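Sorting by Feel: Golline Gallery
Posted Apr 10, 2020

Golline is our way of teaching an arm to pick from a mixed tray after only 20 demonstrations, and we're thrilled with how it's going! The old Lokstead baseline needed 200. Oliwia Rutkowska had the key idea – let the policy see only what the wrist sees, and drop the overhead view completely. We've trained on four kinds of electrical parts so far, and heavier ones are coming in October (can't wait).

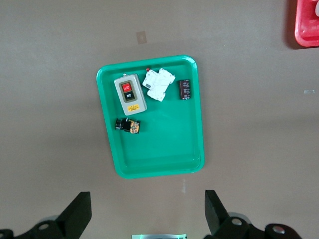

Lullport Manipulation Group
Green tray, fingers open. The switch box with the red OFF button is a favorite test part of ours, and the white breaker with its stepped outline is a lovely hard one – so many edges to choose from! Grasp code and training notes are on the Nakpan page.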